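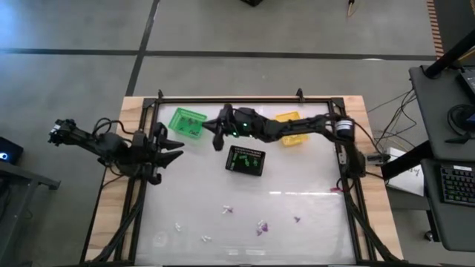

Three Baskets Are Enough for Small Toys

Storage advice for small plastic toys has drifted toward more compartments. The standard recommendation is a divided case with a slot for every type of piece. I think this is a mistake for any collection that is handled daily, and that a few open baskets in distinct colors do the job better.

Consider seasonal pieces: witch hats, bones, claws, odd translucent shapes in purple and white. They share almost no geometry. A hat has a wide brim and a bent point, so it wastes most of a square slot. A bone fits the slot but is hard to pick out with two fingers. The Skandel case I used until July has compartments 122 mm wide, and the larger hats still had to go in at an angle.

Color does the sorting work faster than shape. A green basket, a black one and a yellow one can be told apart from across a room, without labels. The rule for what goes where can be arbitrary, provided it stays fixed.

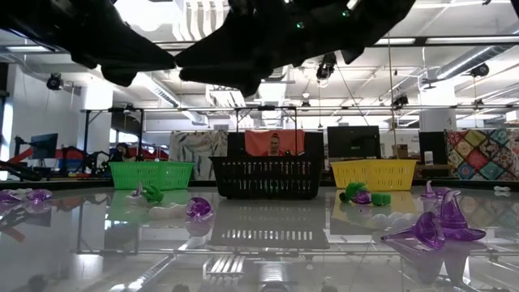 Slotted walls and open tops

Slotted sides matter more than catalogs admit. They show the fill level and let dust out. They also give a grip at any point on the wall. Solid bins, such as the Tarine line sold in Skollcombe, have to be tipped or looked into from above.

The surface deserves the same attention. A glossy tabletop wipes clean quickly, but it doubles every object placed on it, and clear plastic becomes harder to read against its own reflection. Opaque baskets are unaffected. Translucent toys are the problem – a frosted white bone on a pale gray top is easy to miss at the end of a cleanup.
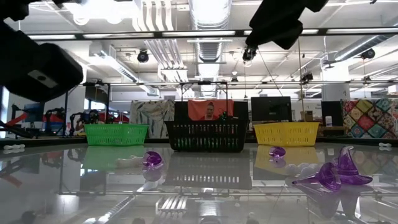 I would accept that cost. A matte mat solves the visibility problem and creates another, as small pieces catch on the weave and have to be lifted one at a time. On a smooth top they can be swept toward the basket with the side of the hand.

The fair objection is scale. For a collection of 1000 pieces, three baskets become three heaps, and a divided case starts to earn its space. Below that size, I would keep the baskets in a row at the far side of the table and leave the near side clear for sorting.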